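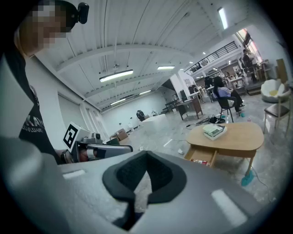 Jimorwood 作業ホール 月例安全点検表(コメント付き)

点検票番号 3664
点検日 2024年1月24日
点検者 Anca Ursu
立会い Benedek Illés(施設担当)
判定の書き方 ○=よし △=条件つき ×=要処置 −=確認できず

先に書いておく。前回の票は全項目が○で、コメント欄は白紙だった。全項目○の点検票を私はあまり信用していない。今回は見たものだけに○をつけ、人から聞いただけのものは「−」にした。「−」が多いという苦情は読むが、判定は変えない。

1 天井面 △
白い波形の天井板。床から見上げた範囲では大きな異常は認めない。ただし、床から見上げただけである。「昨年塗り直したので問題ない」との説明を受けたが、塗装は留め具の点検の代わりにならない。パネルを横切る細い暗い線が継ぎ目なのか配線なのか、図面で答えられる人がいなかった。図面を出してもらうまで△。

2 梁 −
天井を渡る幅の広い白い湾曲した梁。見た目は堂々としているが、見た目を点検しに来たわけではない。接合部には近寄れず、判定しない。構造の確認記録があるというので写しを求めたところ、Dresten に預けてあるとの返事。いつから預けてあるのかは聞いても分からなかった。

3 吊り下げ照明 ×
管形の灯具はどれも明るく点いている。問題は吊り方のほうにある。右手上方の一本は、見る位置によってはかなり急な角度に見える。Illés氏は「もともとそういう向きの取り付け」と言うが、ほかの灯具と同じ部品で吊っているかと尋ねると、確認するとのこと。確認してから言ってほしい。
処置:高所作業車を使い、全灯具の吊り金具と落下防止ワイヤーの有無を一本ずつ記録する。写真だけの報告は受け取らない。

4 照度 △
作業面で600ルクス以上という社内基準に対し、提出された測定表はすべての地点がちょうど600。測定値がここまで行儀よく揃うのを私は見たことがない。測定器の型番も、測った時刻も書かれていない。昼間に窓のそばで測った値が混じっていないかも疑っている。日没後に測り直すこと。

5 天井の小型設備 −
手前側の長い灯具の上に、小さな扇風機か何かの器具が下がっている。離れた場所にもう一つ、丸い小さな器具。設備台帳では前者が「換気」、後者が「感知器(?)」となっていた。台帳に疑問符を書いた人は名乗り出てほしい。感知器であれば作動試験の記録が要るし、違うのであれば、この部屋の感知器はどこにあるのかという別の話になる。

6 左手の壁と窓まわり △
白い壁に沿って縦長の細い窓枠が奥へ並ぶ。手前の大きく白っぽい部分は、窓なのか覆いをした板なのか、図面の凡例では読み取れない。避難経路図には「開口部」とだけある。開かない開口部を避難に数えられては困る。全箇所を実際に開けてみて、開いたかどうかを票に残すこと。鍵の保管場所も同様。

7 床と通路 △
床は明るい灰色。「滑りにくい仕上げ」と仕様書にあるが、根拠の試験成績は添付なし。通路幅は90センチを常時確保する決まりになっている。点検の予告を出した日に守られていても証明にはならないので、次回は予告なしで測る。Ursu が来ると聞いてから片づけるのはやめてもらいたい。

8 在室者の服装と身につける物 △
帽子やヘッドバンドの類をかぶる人、手首に帯状のものを巻く人がいる。禁止する規定はなく、違反とは書かない。ただ、規定がないことと危険がないことを同じ意味で使う人がこの建物には多い。両手に物を持って動く作業では、足元と頭上への注意がどうしても後回しになる。吊り下げ物の真下で立ち止まらないよう、朝の打合せで一言入れること。

指摘事項への回答欄

項目3について(Florin Hodoroagă)
昨年の工事は Ostrowski に発注し、完了報告書に「良好」とあります。再点検は必要でしょうか。
→ 必要。施工した会社が自分の仕事を良好と書くのは当たり前で、点検には使えない。(Ursu)

項目4について(Iulian Vasiliu)
測定表は私が清書しました。元のメモでは端数がありましたが、基準を超えていたので丸めました。
→ 元のメモを提出のこと。清書版は破棄せず、並べて綴じる。(Ursu)

項目6について(Benedek Illés)
窓の開閉確認は1月中に実施します。手前の白い部分は採光面だと思います。
→ 「思います」は判定に使わない。実施後に開閉の結果を一覧で。(Ursu)

項目8について(Valentin Buzatu)
朝の打合せで伝えます。長くなると皆さん聞かないので、短くします。
→ 短くてよい。出席者の署名だけは取ること。

次回までに揃える書類
・天井の図面(継ぎ目と配線の区別がつくもの)
・梁の確認記録の写し
・灯具の吊り金具一覧
・照度の元メモと再測定表
・設備台帳の訂正版(疑問符なし)
・床材の試験成績

書類が揃わない項目は判定を据え置き、次の票に同じ番号で転記する。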